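The Letier autojumble takes up two fields and the old grain hall behind the church. Entry was free for anyone arriving on a machine built before 1960, so the lane was full of small two strokes by eight in the morning.

I spent most of the first hour at the Arnaud stand, where they sell reground crankshafts and cylinder barrels. A rebore with a new piston was listed at 300 euros. They also had a Stukico 125 in pieces on a bench, with the flywheel magneto stripped for anyone who wanted to look at the points. 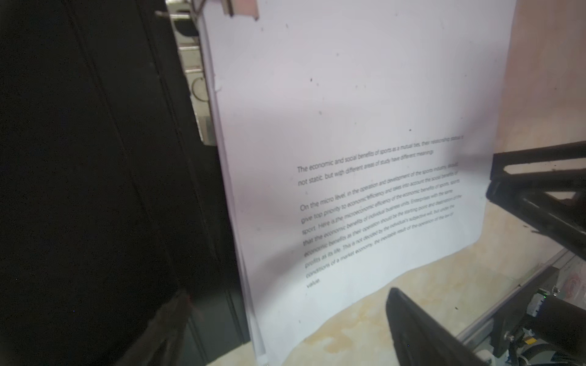 LETIER, August 10, 2026

The hall held the complete machines, 36 of them, most from the late forties and fifties. A Nokow twin with girder forks and its first paint drew the most people. The asking price was 790 euros more than its owner wanted last year, and it did not sell.

Sorcha Mac an tSaoi brought her sidecar outfit over by ferry and rode the last stretch on back roads. She had one stop for a fouled plug and another for a loose chain guard. Her engine was rebuilt over the winter and has now covered 1000 kilometers — she changed the gearbox oil in the field before lunch.

I came home with a pair of control levers, a horn bracket and a clutch cable that is too short. The tank badges I went for had gone before I got there.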